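Restow church leaders' day – talk 2, after coffee
Speaker: Danjuma Odukoya

Start with the survey. Sisside sent a form to 120 pastors asking how often they take a full day off. Most said weekly. Then Samina Kakakhel phoned 16 of them and asked what they did on the last one. Funeral visit. Sermon prep. Budget call. Pause here, let people laugh, then ask who would have ticked the same box.

I have doubts about the sabbatical plan going around. Three months away every seven years sounds generous. But if a man comes home to the same phone, the same elders and the same habit of saying yes, what have we fixed? I've asked this at two conferences and got a brochure both times.

Read Mark 6:31. "Come ye yourselves apart into a desert place, and rest a while." Then keep reading, since the crowd gets there first. I don't think the passage promises what the posters say it does. Don't rush this part.
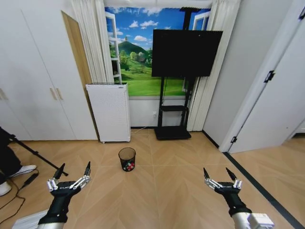

Rest apps. Shazia Malik's church in Nastthorpe paid 1,040 dollars for a year of one. She asked her staff in August whether they prayed more. Two said yes, and one of those runs the app account. Be fair – it may help somebody. I'd want to see it before I paid for it.

What I would try instead: give one elder the phone from Sunday night to Tuesday morning. Put it in the minutes. Check after a month whether he gave it back early (ours did, twice).

Leave ten minutes for questions. Zoriana has the microphone. If someone asks about Elijah under the broom tree, go to 1 Kings 19 and read the bit about the food.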